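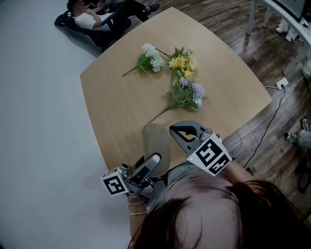 Cleaning and storing artificial flowers

Dust on artificial flowers holds skin oil and cooking vapor, so it sticks harder the longer it stays. A light cleaning every month takes less time than one heavy cleaning a year. The methods below cover polyester, silk and plastic stems of ordinary household size.

Check the material first

Plastic and latex tolerate water. Polyester usually does. Real silk and anything with a paper-wrapped stem should be cleaned dry. To test for color loss, press a damp white cloth against the back of one leaf for 30 seconds. If color transfers, keep water away from the whole stem.

Dry cleaning

Use a soft paintbrush, 2 inches wide, and work from the center of each bloom outward. Hold the stem directly under the flower head so that the glue joint is not stressed. A hair dryer on the cool setting clears dust from layered petals such as hydrangea. Warm air softens hot-melt glue and should not be used.

For dust that the brush leaves behind, put 2 tablespoons of coarse salt in a paper bag, add the flower head, close the bag around the stem and shake gently. Tap off the salt outdoors.

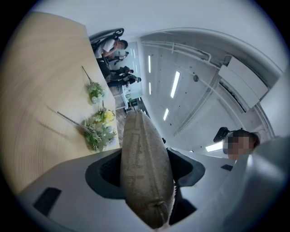 Fabric bag, woven texture.

Dry filling for storage boxes

Stems stored in a closed box pick up moisture in basements and garages. A small cloth bag of dry rice or silica gel slows this down. Sew or tie the bag shut; loose grains work into the petals and are tedious to remove. Replace rice each season. Silica gel can be dried in the oven according to the package directions and used again.

Wet cleaning

1. Fill a basin with 700 ml of lukewarm water and add one drop of dish soap.
2. Dip the flower head and move it back and forth. Do not rub the petals.
3. Rinse in clean water of the same temperature.
4. Hang the stem upside down, out of the sun, until the center of the bloom is dry to the touch.

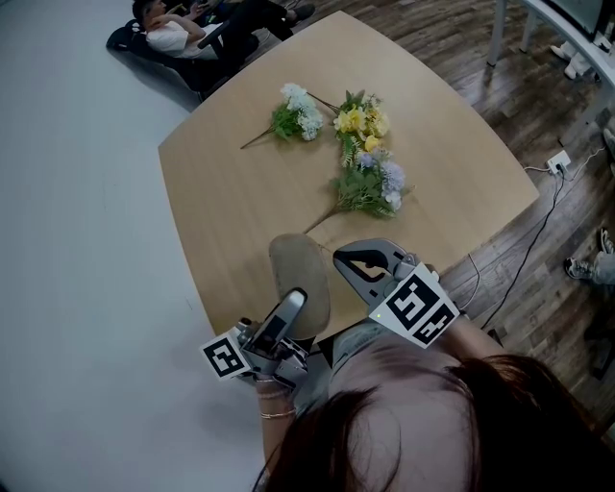
Can vinegar be used in place of soap?
Use it on plastic leaves only, at one part white vinegar to four parts water. On dyed fabric it may shift the color, and the smell stays in dense blooms for several days.

Straightening stems

Wire-core stems bend by hand. Make the correction in several small bends spread along the stem, since one sharp bend cracks the coating. For a crushed fabric leaf, lay a dry cotton cloth over it and press with an iron on the lowest setting for a few seconds at a time. Plastic leaves must not be ironed.

Regluing loose petals

Remove the old glue with tweezers. Apply a thin line of clear fabric glue to the base of the petal, press, and leave the stem alone for 20 minutes. Full strength takes overnight.

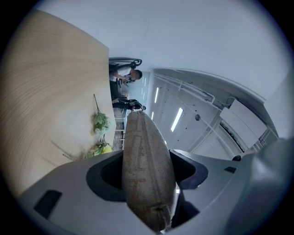
Packing away

Lay stems flat in one layer, heads at alternating ends. Separate layers with plain tissue paper. Newspaper ink rubs off on white and pale yellow petals. Label the box with the month and the type of cleaning used, and store it away from heating pipes.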